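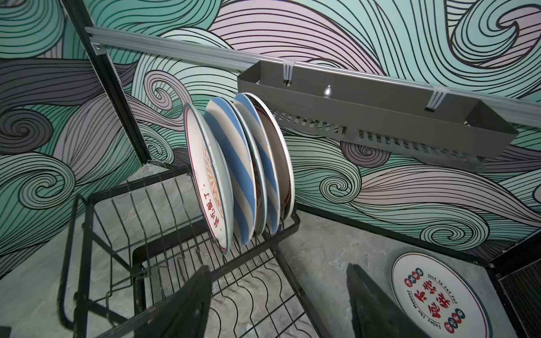 Test pressing check – Studari, 12-inch LP, 300 copies from Zirner

I do this at my own desk, on my own turntable, with a cup of coffee kept well away from everything. Comments are mine, written as I went along.

1. Sleeve and labels match the order sheet: OK
White labels, side A and side B written by hand, and the right way round this time! On the Frade single they were swapped and I listened to the whole B-side wondering why it was so slow to start.

2. Matrix numbers in the run-out: OK
Ends in 264 on side A. I wrote 253 on my first sheet, but that's the old cut, so please bin that sheet if you have it.

3. Warp, checked at eye level while spinning: OK with a note
Copy two has a small dish to it. The needle doesn't mind, and I've played far worse from the secondhand bins in Fenville. I'd still like the plant to know.

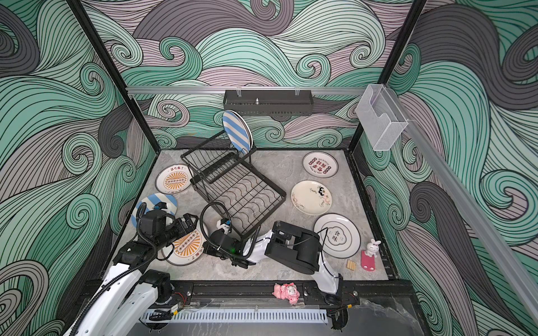 Wave-pattern walls, with a wire basket shelf on the rail.

4. Center hole: OK
Snug on my spindle and no wobble in the long organ drone, where you'd hear it right away.

5. Surface noise, side A: PASS
Quiet from the first groove. A few light ticks in the gap before track three, same spot on one copy only, so I'm calling that dust. I cleaned it and two of them went away.

6. Surface noise, side B: RECHECK
There's a soft swish under the toy piano piece, once per turn, on all the copies I have. It lasts maybe four turns and then fades.
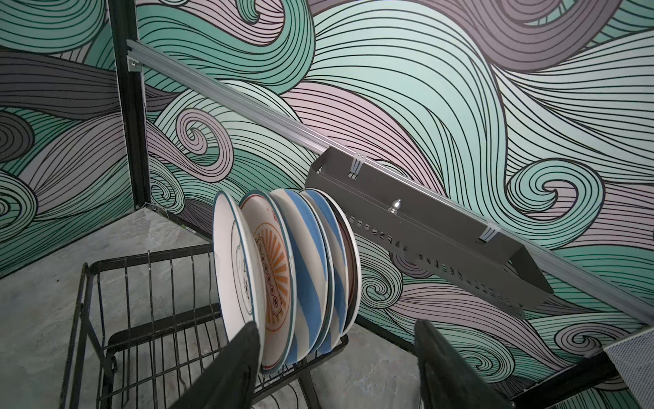
I played it again on headphones late at night and it was still there, so it goes in the report to Zirner with the time written down (6:40 into the side). If you have a set too, please listen to that bit before reading anyone else's notes.

7. Sibilance on the vocal tracks: PASS
A little spit on the last song of side A, but it's the inner groove and the singer does love an S. The master has it as well.

8. Channels and level: PASS
Accordion on the left, music box on the right, as mixed. Side B is a touch quieter – we asked for that, it runs long.

9. Locked groove at the end of side B: PASS, very much so
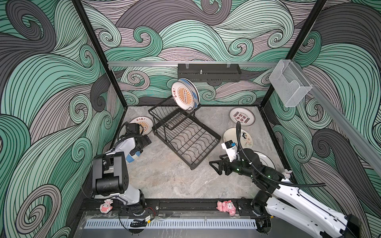 I let it go round for a good ten minutes while I made toast. No jump, no drift, and the little bell lands clean every time.

10. Plain inner sleeves, not printed: OPEN
The quote was for 3,000 printed ones, which can't be right for a run of 300. I've asked for a new one.

Result: hold approval until item 6 gets an answer.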